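I have been putting off writing about surfaces for weeks, mostly because I was afraid it would be boring. Well, I have now spent so many evenings thinking about gray that I don't care, it's going on the blog!

For anyone new, the kitchen is the last big room in the apartment. We did the floors in January, then the hallway, and then we sort of ran out of steam and ate a lot of toast. What got me moving again was a visit to Chamoun, the stone and tile place out past Plollden. I went in for grout. I came out almost two hours later with a bag of samples so heavy I had to carry it in both arms, and no grout.

My problem is that I love a mottled gray. I love it on walls, I love it on stone, I love it on old enamel pans. Lina Kassab, who is doing our cabinets and has much better judgment than I do, keeps telling me that you get one busy surface per room and everything else should calm down and let it talk. She's right and I argue with her every single time. I wanted a cloudy, troweled look AND veining AND a pale table, and she wanted me to pick.

So I've been looking at everything up close, from odd angles and at different times of day, and trying to decide what I really like and what I only like in a showroom with good lamps.
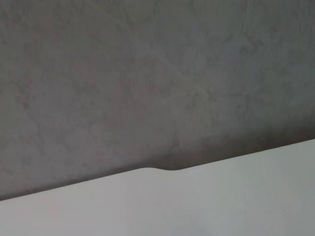
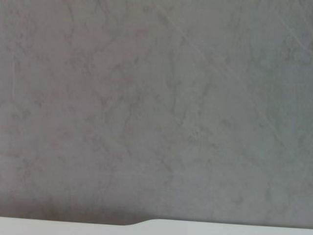
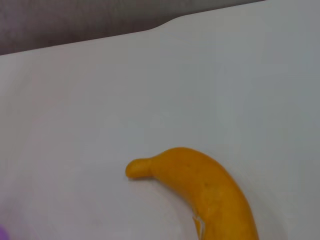

Cloudy gray, veined gray, and plain pale white with a bit of yellow.

I change my mind hourly, but I keep coming back to the pale top. It does something lovely with light. A plain matte white sounds like the dullest choice in the catalog, and then you live near it for a few days and see that it goes a little pink, a little blue, a little lavender depending on what's going on outside the window. Put anything with color on it and that thing looks fantastic. Lemons! A green mug! My ugly orange colander!

Veining is harder. I adore it from a foot away, where I can follow the little rivers and get lost in them like a kid with a map. From across the room I'm less sure. My friend's counter in Ondirville has a pattern like that, and she says it hides crumbs so well that she wiped it with her sleeve one morning and found out just how well. I laughed, and then I thought about how I cook, and I got a bit quiet.

The troweled look I would put everywhere if I could. I priced out a hand-applied finish for the long wall, which is 117 inches end to end, and the first quote made me sit down on the stairs. The second one was $300 less and came with a very nice man who talked to me about sealers for half an hour. Did you know there are people who can look at a wall and tell which hand the plasterer used? I want to be one of those people so badly.

Things I've decided for sure:

The table stays pale. Final answer, no more samples.

The wall gets the cloudy gray, but only the long one. The short wall by the door is going to be plain paint, and I have promised Lina not to "just try something" on it.

The veined stuff goes somewhere small if it goes anywhere. I'm thinking of the shelf over the radiator, where I can stand with my coffee and stare at it.

Things I have not decided: the light over the table (the Fonoveo one I wanted is on backorder for 90 days, which is a heartbreak), the handles, and whether the stools need backs. Strong feelings about stools are welcome in the comments - my mother has already sent hers by text, in capitals.

Lina is coming by on Sunday to measure for the end panel, and I've got to clear out the lower cupboards before then. I found 3 identical cheese graters in there last night and I've only done the left side.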